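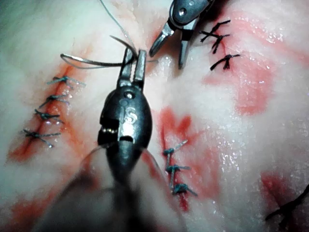 Robots at Work: The Practice Room at Petrauskas Hospital

October 2020. For readers aged 8 to 12

When a doctor needs to close a cut, the doctor sews it. Each small loop of thread is called a stitch, or a suture. The thread is tied in a knot so that the skin stays together while it heals.

At Petrauskas Hospital, some of this sewing is now done with robotic tools. They have narrow jaws that open and close. One tool can hold the thread while another waits close by to take it. The hospital's system is named Mudelero.

Who tells the robot what to do?

In most operations, a surgeon does. The surgeon sits at a desk a few steps away, looks at a screen, and moves two handles. When the surgeon's hand turns, the tool turns too. If the surgeon's hand shakes a little, the system removes the shake.

In the practice room, Mudelero is also learning to do one part of the job by itself. It tries to place a stitch and tie the knot while a person watches. This is called automation. The person can stop the tools at any time by lifting one foot from a pedal.

No patient is in the practice room. The sewing is done on a pale, wet pad with cuts in it. Different colors of thread are used, such as black and teal, so that one set of stitches can be told from another. A good practice stitch crosses the cut and has a firm knot in the middle. Red streaks and stains on the pad make the cuts harder to see, and a surgeon must learn to work with that.

What has changed for the people who work here?

Dr. Nadja Mayrhofer has been a surgeon for many years. She used to stand and bend over the table for the whole operation. Now she sits for much of it, and her back hurts less. She also had to go back to school in a way. Every surgeon must tie 50 practice knots with the robotic tools before helping in a real operation.

Berwyn Rees is a nurse. He used to pass tools into the surgeon's hand. He now stays beside the patient, changes the tools on the robot's arms, and tells the surgeon what he sees. They talk through a microphone, and he says that he has learned to speak more clearly.

Gintarė Urbonaitė has a job that the hospital did not have before. She checks the stitches made in the practice room and writes down which ones are too loose or too tight. Her notebook lists 1158 stitches so far. Mudelero tied 769 of them by itself, and people tied the rest.

Some workers were worried at first. They asked whether the robot would take their jobs. The hospital held meetings to answer them, and four nurses chose to train for new duties. Their next class begins in November.

Words to know

Suture: a stitch used to close a cut.
Incision: a cut made by a surgeon.
Automation: letting a machine do a task, or part of one, by itself.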